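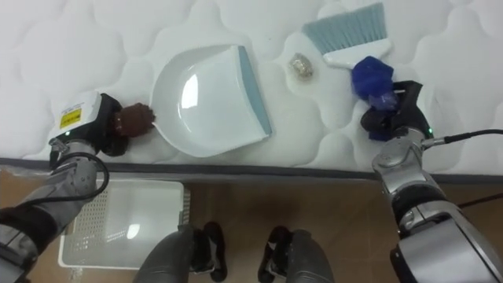
## Slide 2: Grip checks before contact work

Notes, Benedetta Messina, April 26, 2023. Keep this one short.

- The Gondwood rule set has 3 parts: grip, reach, cable.
- Grip comes first. Both grippers closed on their tools, status lights read, then the arms may move over the mattress.
- We logged 583 runs in March. Say that the log is open to anyone at Pruneveck who wants it.

## Slide 3: Reach and standing position

Set the feet before the arms go out. The robot stands close enough to work over the near edge of the bed without a deep lean. If an operator has to stretch the reach, stop and reposition.

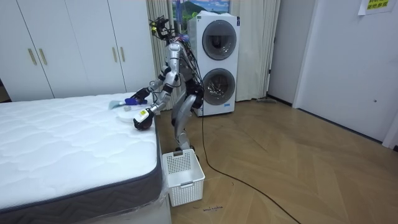

*Both arms over the bed edge, with the basket on the floor in front.*

Pause for questions. Somebody usually asks about force limits, so point them to the Flaseo annex and move on.

## Slide 4: Cables and floor

Walk the cable route before power-up. Keep people off that side of the room during a run.
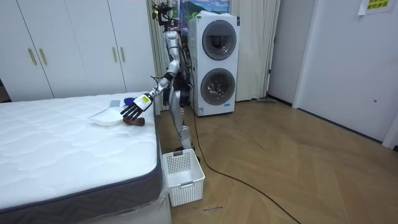
The second check is at the end of the run, with the arms stopped and the operator still at the controls. Tools stay where they are until the log entry is closed. Cárdenas asked for this wording and it goes into the next draft.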